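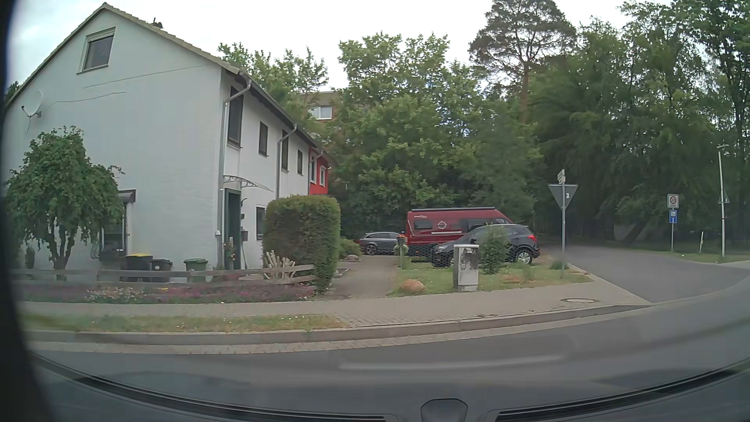 Is the Clultis assist kit any good around residential streets?

Asked by Rafsan Rathnayake, 25 June 2026
Tags: driver assist, retrofit, Clultis

Hi all, hoping somebody has lived with one of these for longer than a weekend. I'm looking at the Clultis kit, the one where you get the windscreen camera, the little computer that goes under the seat and the harness for the steering and brakes. A dealer in Vonholm has it for $2000 fitted, or $1000 if you take the box home and do it yourself. I'm fairly handy (I've put in my own head unit and a tow bar) so I'm leaning towards the second one.

Most of the reviews I've found are people cruising down the highway with a coffee, and fair enough, but that's maybe one day a week for me. The rest of the time I'm pottering through neighbourhoods. Side streets that bend off just after the corner, hedges right up near the footpath, bins, vans in driveways, hardly any paint on the road. I've got no expectation that it'll drive me home, I'd just like to know if it helps at all or if I'd be switching it off every time I leave the main road.

Also, does calibration really need a laptop? The manual says so on one page and says phone on another. I've got an old Asus that still boots if you're patient with it.

Thanks in advance!

Answer 1
from kerbside_mel — marked as helpful

I've had mine since last August, DIY version, in a small wagon. Short answer, love it on the highway, and it's just okay in the suburbs.

Longer answer. The lane centring wants lines, or at least a clear edge. Where there's a proper raised kerb it does better than I thought it would, and it'll hold a nice distance off it at low speed. Where the marking is faint or there's only a gutter of paving stones it gets unsure of itself, the bar on the display goes from green to grey and it hands the wheel back with a chime. That's fine once you're used to the chime. I jumped the first few times!

Corners are the weak spot. If the main road curves and a side street joins on the outside of the curve, mine sometimes drifts towards the wrong one before it makes up its mind. Only a bit, and my hands are on the wheel anyway, but don't buy it thinking it knows where you want to go. It has no map in it at all.

What I do use every day is the braking alert. It's picked up cars backing out of driveways before I had, mostly where a hedge blocks the view. It also complains about parked cars that are nowhere near my path, so you'll want to turn the sensitivity down a notch from how it ships. Settings, then Forward, then Caution level. Mine is on two.

Speed sign reading is hit and miss. It's good on a clean round sign facing you square on, and it seems to get muddled if there's another sign on the same post.

For calibration I used a laptop and I'd do that again — the phone app got to the last step three times and dropped out. Any old thing with a working USB port should do. You need a flat bit of ground and the printed target board, and then a slow drive while it learns the camera height. Clean the windscreen first, inside too. A shiny dash throws reflections up the glass in front of the camera and mine was fussy until I put a strip of black felt down. Best few dollars I spent on the whole job.

Answer 2
from Bright

dont do the install yourself unless you really know your steering. I saved the money, got the harness in backwards, then paid $400 to have a shop undo it and do it right. still cheaper than fitted I guess, but I lost two weekends and a fair bit of skin. check with your insurer too, mine wanted the fitting invoice and a home job doesn't have one

Answer 3
from tallpaul

Haven't got one but my brother in law does and he reckons it's great. I think there was $200 off over winter, might be worth asking the dealer?

Comment from Rafsan Rathnayake
Thanks everyone, that's super helpful. kerbside_mel, which side of the mirror did you mount the camera? Mine has a rain sensor housing in the way on the passenger side. And Bright, ouch. I'll ring the insurer before I order anything.

Comment from kerbside_mel
Driver's side, as close to the mirror stem as it'll go. Just keep it inside the area the wipers sweep.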